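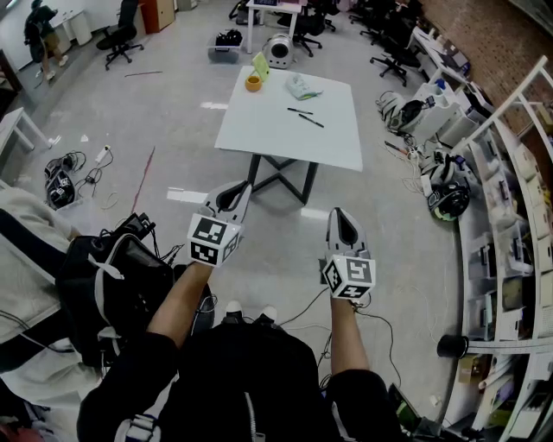
Main room, square table and the floor behind it

Jalus Workspace, Room 2, Grendono Building
Room safety walk-through, Monday, late morning
Form 456, with my comments

Marks used: OK, FIX, ASK, N/A

I do this one every December and every time I think it'll take ten minutes, and it took me 45. Most of that was the floor. I've kept the form's order, even where the form's order makes no sense (why are ceilings after chairs?), so bear with me.

1. FLOORS AND WALKWAYS

1.1 Walking surfaces clear of loose items: FIX
There's a short dark stick on the floor, off to the left of the square table, and a thin red line down there near it. I'd like the stick gone, please! It's just the kind of thing that rolls under a shoe.

1.2 Cables off the walking route: FIX
My big one this time. A black bag with a white tag is sitting in a tangle of black cables, right by a white power strip. You pick up the bag, the cables come with it, and then the power strip comes too. Bag onto a hook or into a cabinet, cables coiled and tied. I don't mind what you tie them with.

1.3 Floor equipment parked out of the way: ASK
The white vacuum-type thing is out on the open floor beyond the table, next to the clear plastic bin. Does it have a home spot? If so, put it there. If it doesn't, pick one along a wall and stick some tape down.

1.4 Storage bins: FIX (small)
Same clear bin. It has one black item in it that I can see and it could live on a shelf just as happily.

1.5 Floor covering sound, no lifted edges: OK
Light gray, walked all of it, nothing caught my toe.

2. TABLES AND WORK SURFACES

2.1 Tables steady and level: OK
I leaned on the white square one with the black X-shaped base, since I never trust an X base until I've put my weight on it. Didn't budge. Do give the bolts a turn once in a while.

2.2 Surfaces clear when not in use: OK
It was in use, so fair enough. Small orange bowl, two black markers, a cloth, a yellowish-green card propped up at the back. None of that worries me. Markers could go in the bowl (my own fussiness, ignore if you like).

2.3 Table corners not poking into the walkway: ASK
Another white table comes in from the left side of the room. I got past it fine but I'm not carrying anything bigger than a clipboard. Try it with a box in your arms and tell me what you think.

2.4 Heavy or delicate items not perched: FIX
Large black backpack on the gray fabric seat, and a black electronic device sitting on top of the backpack. A soft bag is a terrible shelf. Put the device on a table, any table, there are several!

3. CHAIRS

3.1 Chairs tucked in when empty: FIX
Four black office chairs in the back part of the room and they've wandered all over. Push them in at the end of the session and we'd have a nice straight line to walk.

3.2 Casters and backs in working order: OK
Sat in every one. The squeaky one is still squeaky. I've got a can of Zwane spray in my desk and I keep forgetting to bring it, so that's on me.

4. SMALL APPLIANCES

4.1 Desk fans: guard in place, standing firmly: OK
The lime-green one on the table has its grille on and I gave it a little push and it stayed put. Love the color, by the way. It's tilted back quite a bit, so check the tilt joint before you turn it up high.

4.2 Loose cloth kept away from fans: ASK

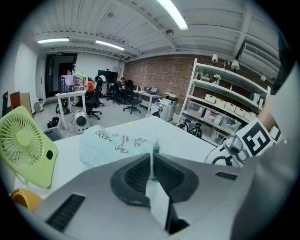 I'm only asking for some space here. The pale blue cloth with the doodles on it is light stuff, and a light cloth can end up against a fan grille before you've noticed. Work on one side of the table, fan on the other, and switch it off if you need to shake anything out or fold it. Sleeves too, if yours are baggy like mine.

4.3 Fan cord routed behind the table: ASK
Never over the front edge. I didn't trace it all the way to the outlet and I should have, so it goes on next time's list.

5. CEILING, LIGHTS AND AIR

5.1 Exposed beams and pipes, nothing hung from them: OK
Please keep it that way. The pipes are not a coat rack.

5.2 Light fixtures secure, tubes working: ASK
The fixtures look fine from floor level. I'd still like Prolico to go up a ladder and check the clips when they're next in.

5.3 Wall-mounted air conditioner: ASK
Louvers are clean enough from where I stood. The filter sticker says every 1,000 hours and I have no idea how many hours we're at. Does anybody write it down? I'll start a sheet.

6. SHELVING AND CABINETS

6.1 Tall units fixed to the wall: ASK
The tall white shelving by the red brick wall. I couldn't get a look at the brackets. Brick is good to fix into, so if they're missing it's an easy job.

6.2 Top shelves lightly loaded: OK
Three little white lamps with conical shades, plus a cluster of small bits. Pretty, and not heavy. Keep the bits back from the edge.

6.3 Cabinet doors close properly: OK
White one and wooden one, both shut with a click.

TO DO BEFORE I COME BACK
Cables and bag by the power strip (today, please)
Stick off the floor
Device down from the backpack
Chairs in, bin on a shelf
Parking spot for the vacuum-type thing
Wall brackets and light clips, Prolico
Filter sheet and chair spray, me

I'll look at the cables again Monday afternoon and do the rest at the next walk-through.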